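Descaling the kettle and measuring the water properly

The water at Wallilora is hard. The utility's sheet for our end of Drallbridge doesn't say how hard, so I bought an Onside drop-count test kit and did it at the kitchen sink. The result was 63 mg/L of calcium before the filter jug and 25 after. I ran each titration twice and got the same drop count both times. 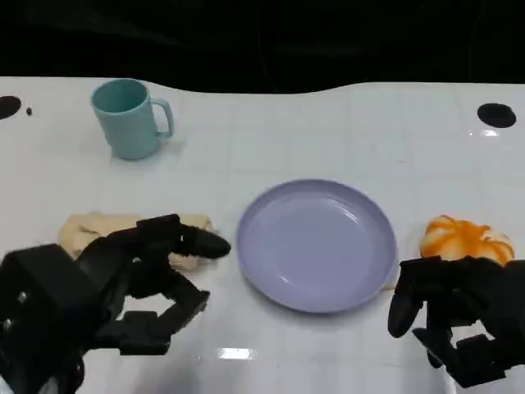
The kettle is a Kopecký, stainless, with a concealed element. Scale on a concealed element is harder to judge by eye, so I timed the boil instead. One litre from cold tap took noticeably longer in February than it did when the kettle was new, and the base had gone from grey to a chalky off-white.

Citric acid is my usual descaler. I use two level tablespoons to a litre, heated to 90 degrees and left with the lid open. Vinegar also works, but the smell stays in the lid seal and the first few teas suffer for it. Don't boil citric acid hard in hard water. Calcium citrate is less soluble hot than cold and can come out as a film that is more stubborn than the original scale.
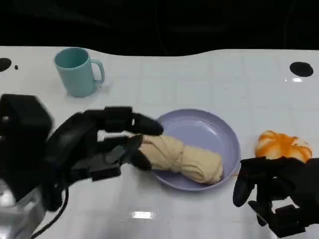
Filtered water changes the tea more than it changes the kettle. Unfiltered, a strong black tea throws a surface film within a few minutes, and the film dries as a brown ring at the waterline. It is easy to monitor if the cup is a light colour. A plain pale teal mug like the one on the white tabletop will show the ring well before a dark glaze does, and a straight cylindrical wall makes it simple to compare one brew with the next. Bicarb on a damp cloth takes the ring off.
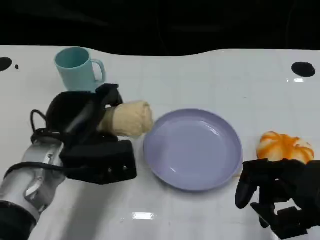 Filed under: Kitchen, Water

The jug cartridge is the weak point. Its indicator is only a timer and takes no account of volume or hardness, so I now test the output every second weekend and log it beside the boil time. I'll change the cartridge when the filtered figure gets halfway back to the tap figure. The next job is the shower head, which has the same deposit and a rubber nozzle plate that I don't want to soak in hot acid.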